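Skarnimeck Guest House
Room and Food Safety Walk-Through, with Comments
Site: Bridport annex, upper floor
Date of check: June 16, 2023
Result: pass with 2 items to correct

Marks used: OK, FIX, N/A. Comments are written for whoever does the next check, so please read them before you start.

1. Entry and floor

1.1 Door opens all the way. OK
1.2 Walkway clear from door to window. OK
1.3 Rugs flat, no curled corners. FIX
Comment: Corner nearest the closet has lifted again. Tape is not holding. Use the rubber backing from the supply closet or take the rug out.
1.4 Cords off the floor. OK

2. Bed and linens

2.1 Bedding clean, no tears. OK
2.2 Satin sheet kept away from lamps and heaters. OK
Comment: The white satin is slick. Anything with a hard bottom slides on it, so do not leave dishes on a made bed.
2.3 Sheet changed after any food has been on or near it. OK
Comment: Satin goes in a cold wash by itself. It should not go in the dryer on high.

3. Food kept or set out in rooms

3.1 Produce fresh, no soft spots or mold. OK
3.2 Produce on a plate or in a bowl, with no bare contact with fabric. FIX
Comment: The carrots and the bok choy each get a plate. Loose fruit needs one too. Plastic under the plates protects the sheet from dirt and drips, but it does not count as a food surface.
3.3 Plates free of chips, especially along the rim. OK
Comment: Dark rims hide chips. Run a finger around the edge.
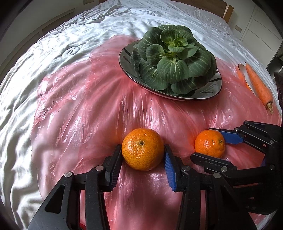
3.4 Plates not likely to tip over. OK, see comment
Comment: Bunched plastic makes a poor base. Pull it flat before setting anything down, or move the plates to the side table. Round fruit such as tangerines should go in something with sides.
3.5 Leafy greens rinsed before serving. OK
Comment: Bok choy holds grit down at the base of the stems. Open the leaves under running water.
3.6 Raw vegetables back in the refrigerator within 2 hours. OK

4. Plastic bags and covers

4.1 Large bags put away when not in use. OK
4.2 No bags left in rooms booked with small children. N/A
Comment: Suffocation hazard. This covers the big pink bags as well as the clear ones. Fold them and put them on the high shelf.
4.3 Bags used under food are clean and have not held trash or laundry. OK

5. Lamps and outlets

5.1 Bedside lamp steady, shade not scorched. OK
5.2 Outlet covers in place. OK
5.3 Smoke alarm tested with the button. OK
Comment: Battery replaced during this check. Write the month on the new one.

6. To correct

Item 1.3, rug corner. Replacement backing is on the Notar order, number 290. If it has not come by the end of June, remove the rug.
Item 3.2, loose fruit. Add a bowl to the room kit. A plain one with a wide bottom is fine.

Recheck both items and write the result on the back of this sheet. File the sheet in the Bridport binder behind the linen log.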